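Pre-purchase inspection checklist, kitchen arm for the Hendham site, with comments

September
By Ruotsalainen

The list was filled in before the order was released. OK means accepted, OPEN means that money or information is still missing, NO means that we do not buy until it is corrected. Comments stand under each item and I have left them long where the next buyer will need them.

1. Floor and mounting

1.1 Floor is level at the mounting position. OK

1.2 Bolts and base plate are included in the offer. NO
Comment: The Broma offer has the base plate, but the bolts are listed as "by customer". Ask them to put the bolts in or to give the exact type. Last year we lost a good part of a week with the same words in an offer for a conveyor.

1.3 The arm can be locked in a parked position when people clean the room. OK
Comment: Seen at the demonstration. The lock is stiff, please try it with gloves on.

2. Electricity and stop functions

2.1 Separate circuit for the controller. OPEN
Comment: The electrician's price has not come. I put 700 in the budget as a place holder and it should be replaced when we have the paper.

2.2 Emergency stop can be reached from both sides of the counter. NO
Comment: One button is in the offer, we need 3. The third is for the person who stands at the door.

2.3 After an emergency stop the arm does not start again by itself. OK

2.4 Cables are kept away from the splash area. OPEN
Comment: See also 3.2. The drawing shows a cable path behind the sink, and I do not like it.

3. Sink work in simulation

3.1 Simulation files from the supplier open on our own computer. OK

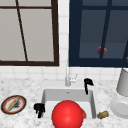
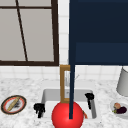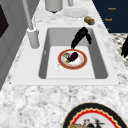

3.2 Reach and clearance in the basin. OPEN
Comment: Clearance decides which gripper we pay for, and the two grippers in the Purico price list are far apart in cost. The short one is cheaper, but I doubt it for a deep sink. With the plate on the floor of the basin and the eggplant on it, as in the last of the three, the black fingers must come down from the upper edge, and one tip is already nearly at the plate's rim. I want the supplier to write the smallest permitted distance in the contract. Until then please keep the price of the long gripper in the budget, also if somebody tells you the short one is enough.

3.3 Faucet and upper cabinets are measured as obstacles. OPEN
Comment: Our real faucet is not yet chosen. It must be chosen before the arm is ordered, and the kitchen planner knows it. A tall pipe at the side and a tall pipe at the back are two different cases for the path planning, so test both.

3.4 Simulation results are repeated on real hardware before the final payment. NO
Comment: The offer says that a passed simulation is the acceptance test. I can not sign this. A simulation says little about water, grease or a slippery plate. I propose to hold back 30 percent of the price until the real test is passed at Hendham.

4. Hygiene and material

4.1 Gripper fingers can be removed without tools. OK

4.2 Written statement on food contact for the finger material. OPEN
Comment: Promised by telephone. A telephone is not a statement.

4.3 Spare fingers on stock. OPEN
Comment: Delivery time for spare fingers is 17 working days. Buy one extra set with the first order and write it on the same budget line, otherwise it will be forgotten.

5. Budget and running costs

5.1 Training of staff is included. OK
Comment: One group only. The evening shift needs its own date.

5.2 Service contract is compared with at least one other offer. OPEN

5.3 Software license after the first year. NO
Comment: No price is given at all — only "according to valid list". Ask for the list.

5.4 Cost of removing the old dish rack and moving the shelves. OPEN
Comment: Small money, but it belongs to the project and not to the kitchen.

Result: do not release the order. Send the NO items to both suppliers together and repeat sections 2 and 3 when the answers are here.

Comments

hallway_b: For 2.2, check if the extra stop buttons need their own relay. Ours did, and it was a separate line in the invoice.

Ruotsalainen: Thank you, I will add the question to 2.2.

pkt: Is the 30 percent normal? Our purchasing people never got more than ten.

Ruotsalainen: I do not know if it is normal. We will ask for it and see.

mornings: Please put the dish soap bottle in the simulation too. It is always standing next to the sink.

Related

Parked arm and cleaning staff: short inspection list
How to read a gripper price list
Hendham kitchen: electrical work, open points
Service contracts, what to ask before the first year ends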